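# Nine Tries at a Coffee Lid

I'd been told I would be bad at it, and I was. The first time I took the controls at Ganow, a small outfit that teaches robots to do kitchen and counter work, I drove a gripper straight past a paper towel roll and into the wall behind it. Nothing broke! The woman running the session just wrote a number on her clipboard and told me to go again.

I was there for Virnus, which is what they call the whole teaching setup - the software, the handheld controls, the long spreadsheet of chores. The idea is simple enough to explain at a dinner party. You do the job yourself, through the robot or with your own hands while a camera watches from your forehead, and the machine learns from what you did. Then you do it again, and again after that. For lids alone they wanted 450 good runs by the end of August.

Lids are awful, by the way. I'd never given them a thought (who has?), but pressing one onto a cup takes a whole string of little decisions. You steady the cup, you find the rim, you lean on one side and then the other, and all the while you're listening for that tiny click. When I work through the remote controls I can't feel any of it. I get a picture and a half-second of doubt. My first 13 attempts went into the discard pile, mostly for crushed cups, and one because I sneezed.

Doing it by hand is a lot more pleasant, though it has its own rules. Move slower than you want to. Keep your head down and look at what you're touching. Don't chat with your hands, which for me is torture. The people who've been at it a while get a lovely sort of calm about them, like somebody icing a cake, and they can tell you which of their runs were sloppy before they've watched a second of the playback.

I asked what the robot makes of all this and got a shrug. Some days it picks up a habit they wanted, like using both sides of the grip together. Other days it copies the hesitation too, so there's a pause before every lid that belongs to one particular teacher with cold fingers. Everyone at Ganow can spot whose pause it is. I think they're a little fond of it.
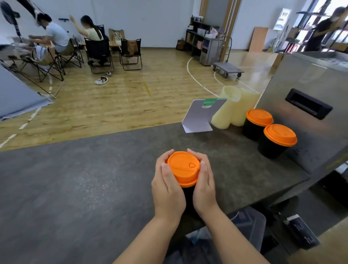
By my second afternoon I'd stopped fighting the controls and my scores crept up, enough that they let me try pouring. I managed nine clean runs before lunch and I've been bragging about it ever since.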